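25/07/2024

Budget sheet is due and I still don't believe half of it. Hanonero want us to sign for a second pair of arms before November, and their line is that two pairs will do twice the work. Two arms on one table already spend a lot of the day keeping clear of each other. I asked what the 600 a month for "support" covers and got a brochure.

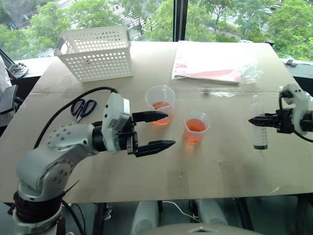
Beakers and syringe on the big table, left gripper open.

I'd put the money into dull things first. Spare fingertips, 400. A decent tray so liquids aren't standing on bare tabletop under a moving arm. Something to tidy the cables, which loop off the wrists and will catch on something one day. Schnyder quoted for cable guides in a two-line email and I trust that more than the brochure.

Then the bags. Katdale's sales page says their gripper handles "all flexible packaging." I'd like to see it try a crinkly pink pack inside a loose clear bag, with the top all folded over, before I write a number next to it. 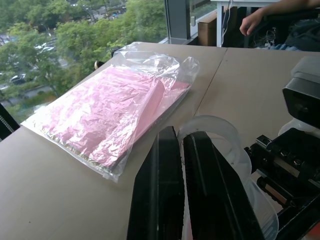
Trevo Handling Group, equipment diary

Left the second pair off the sheet for now and put the Katdale gripper down as a loan only. Expect an argument. Still need the delivery charge from Schnyder.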